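Notes for the Bondemwood talk, May 18, 2022

Okay, hello, settle in. Start with the Lirnwood story before any pictures go up. Last December I walked into a workroom there with every opening shut tight, and I had a headache before my coat was off! Ask for a show of hands: who opened a window today? Wait for it.

Then go straight to the window.
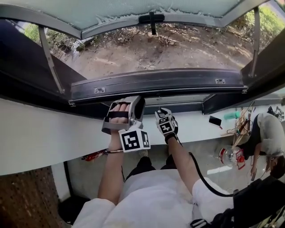 Top-hinged sash, tilted out over bare ground, with a stay arm on each side.

I love this kind of window and I'll say so. It's hinged along the top, so the whole pane swings outward like a little roof, and you can usually leave it open in light rain. Point out the black handle on the lower edge. Then the stays, the two metal arms, and say please, please don't hang things on them (someone in Punov did, with a coat). Frosted glass still lets you have daylight without the neighbors.

Mention the long white counter under it. Counters under windows are great for light and terrible for reaching, so keep the stuff you pile there low. Twigs and leaf litter outside: sweep them back now and then or they end up on the sill.

Slow down here, I always rush this bit. Drink some water.

Next, look up! People plan a room from the floor and forget the top half of it.

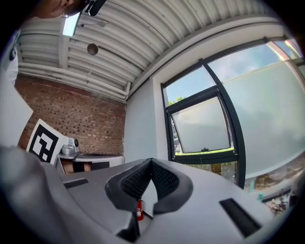

White corrugated ceiling, pipes along the top of the brick wall.

Ribbed metal overhead can be noisy in rain, so ask the room if anybody works under one. I like pipes left out in the open like these, long runs where the wall meets the ceiling, because you can get at them. They do collect dust. At Baird we had 47 feet of it and I did the whole lot with a sock on a broom.

Point to the little red extinguisher on the floor. Ask who knows where theirs is. Give them time, then take questions until the coffee comes in.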